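Home | Forums | Kitchen & Dining | Today's Posts | Search

Kitchen & Dining > Tables and Counters

Real marble or marble look for a kitchen table?
17 replies | 3431 views

pickering_d
Hello everybody, first post in a good long while. My wife and I are finally replacing the kitchen table we've had since before the kids, and we've gone round and round on it for weeks. She grew up with a real marble table at her grandmother's house and would dearly love another one. I'm the one who does most of the cooking (and, I admit, most of the spilling), and I'm leaning toward one of the marble look tops. Subramaniam, the stone yard out by the highway, quoted us $2373 for a real slab, cut and polished, base not included. The Clostia table we liked is a good deal less than that and comes with the legs. I'd love to hear from people who've lived with either one for a few years. Thank you kindly!
Declan

breadandbuttons
Welcome back, Declan! We've had real marble for nine years and I adore it, but you have to be the sort of person who can look at a ring from a lemonade glass and feel fond of it. Ours has dull spots all over from lemon, vinegar and one very cheerful tomato canning weekend last September. Sealer helps with stains, so the coffee and the wine mostly wipe up, but it does nothing at all for the etching. If that's going to bother either of you every morning over cereal, please save your money.

oldstovetop
I'll disagree a little. I think people get scared off marble by other people's stories. Ask for a honed finish instead of polished and you'll barely see the etching, and what you do see blends together after a year or two. The imitation stuff looks fine in the store, then you get it home, catch the same vein repeating at both ends, and can't stop looking at it.

breadandbuttons
Fair point about honed, and I wish I'd known it back then. I still wouldn't put it in front of a man who says he does most of the spilling!

Ildiko_Hegyi
I've had both, so maybe I can be of some use. The marble was in our old apartment and stayed behind when we moved because four grown men couldn't get it down the stairs (it took them an hour to give up, and I fed them all soup). Now I have a marble look top and I'm very content with it. Oldstovetop is right that the pattern matters more than anything else. Look for veins that fork and fade out, and put your arms out to either side and check whether the left half matches the right. Mine is a busy one and hides crumbs beautifully. I do find that a glossy top shows glare when the light comes in low, so think about where your window is before you fall in love. As for the coloring, Declan, I'd look for veins in both gray and black on the white, along these lines.

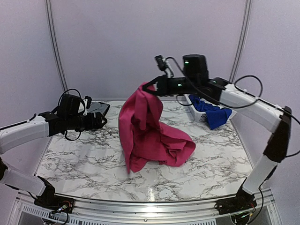
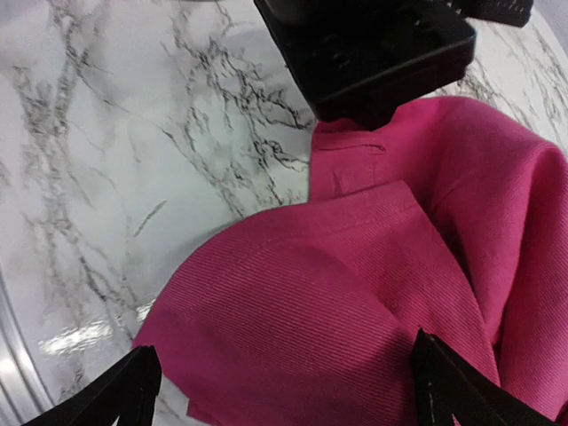 What do you all use for everyday cleaning on a marble look top?

oldstovetop
Warm water with a drop of dish soap on a soft cloth, then dry it with a second cloth so it doesn't streak.

pickering_d
Ildikó, thank you, that's so helpful, and my wife laughed out loud about the soup. Our window faces west and we eat supper at six, so the glare is worth thinking over. She also wants to know about hot pans. Her grandmother set everything straight down on the stone.

breadandbuttons
Grandmothers get away with a great deal. I use a trivet on mine and I'd use one on anything you buy. Marble will take some heat but a sudden change can crack it, and with a marble look top it depends entirely on what it's made of, so read the care sheet that comes with it.

tilly_marsh
Has anybody mentioned quartz? We put in a Gomari top in the spring and I haven't babied it one bit. Mustard, beets, the kids' markers, it's all come off so far. Heavy as anything, though, and we had to go up a size on the base.

oldstovetop
Quartz is a fine counter. I've never warmed up to it as a table, it feels like eating in a bank.

tilly_marsh
Well, I like my bank, and you're welcome to come eat supper in it any time.

Ildiko_Hegyi
One more thing, then I'll leave you in peace. If you do go with the real slab, I used Gondska sealer on my old one, twice a year, and it was easy enough that my mother did it when she visited. Let it sit as long as the bottle tells you and wipe off every bit of the extra or you'll get a haze that takes an afternoon to buff out.

pickering_d
We went back to Subramaniam this morning and they gave us a honed offcut to take home for $100, refundable. It's sitting on the counter with half a lemon on it and my wife is standing guard. I'll let you know who wins.

Share (2) | Follow this thread

Related threads
Round or square for a narrow kitchen?
Getting a haze off sealed stone
Table base wobbles on old floorboards
Trivets you like enough to leave out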